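Notes pour la causerie « La médaille, une sculpture qui tient dans la paume »
Soirée de rentrée du cercle, septembre. Parler lentement, laisser circuler les plateaux.

Accueil. Remercier Konrad Kubiak pour le prêt des deux plâtres. Dire tout de suite qu'on peut m'interrompre !

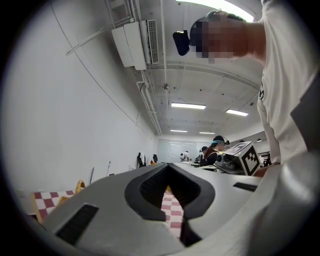
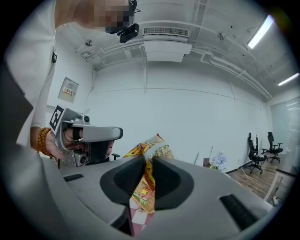 Sur les deux vues : tissu à carreaux rouges et blancs.

1. Entrée en matière

Demander à la salle : qui a déjà tenu une médaille d'art, une vraie, frappée en haut relief ? Attendre les mains. Une monnaie doit s'empiler, passer de poche en poche, sortir de la presse à toute vitesse. La médaille n'a rien de tout ça à respecter, et c'est ce qui me passionne depuis si longtemps : le graveur peut monter son relief, creuser son champ, décider que le revers racontera tout autre chose que l'avers.

2. La série Purkwood

Commande de l'atelier Witkowska, sur le thème des arbres têtards. Tirage : 200 exemplaires en bronze. Quatre modules différents, tous modelés à la main avant réduction. (Faire passer le plus grand en premier, il est lourd, prévenir.)

Insister sur l'avers du saule. Le tronc déborde presque sur le listel, on dirait qu'il pousse la bordure. Kubiak m'a raconté qu'il avait recommencé ce plâtre quatre fois, parce que l'écorce « faisait du velours » à la réduction. Raconter l'histoire, elle est belle, mais ne pas y passer dix minutes comme à la répétition.

3. Du plâtre au coin

Rappeler les étapes pour ceux qui débutent : modelage, moulage en plâtre, réduction au pantographe ou relevé numérique, coin, trempe. Puis la frappe, avec un recuit entre deux coups quand le relief est haut. Le métal durcit sous la presse, il faut lui rendre sa souplesse et y revenir. Mimer le geste, ça marche toujours bien.

Montrer l'épreuve en étain. Lumière rasante, lampe à gauche ! Éteindre le plafonnier.

4. La patine

Ma partie préférée, me surveiller. Sur la Stivia, petite médaille de la même maison, la patine brune a été essuyée sur les sommets et laissée dans les creux : les lettres se lisent d'un coup. Comparer avec la Breseo, laissée claire, où la légende disparaît dès qu'on incline la pièce. Certains adorent, demander les avis. J'ai changé d'opinion deux fois sur celle-là.

Ne jamais nettoyer une médaille patinée. Le répéter. Gants de coton ou tenue par la tranche, plateau feutré dessous.

5. Commencer une collection

Pas besoin d'être riche. J'ai acheté ma première en 2000, dans une boîte à chaussures sur une brocante, au prix d'un café, et je la regarde encore avec le même plaisir. Conseiller de choisir un thème, un graveur ou simplement une époque, et de noter tout de suite le diamètre, le poids, le poinçon sur tranche et le nom du vendeur. Les étuis d'origine comptent : les garder, même abîmés.

Questions probables : l'argent ou le bronze ? Comment reconnaître une refrappe ? (Tranche, netteté des légendes, poids. Avoir la loupe sous la main.)

Pour finir, inviter tout le monde à la table du fond, reprendre les plateaux et vérifier que le saule est bien revenu dans son écrin.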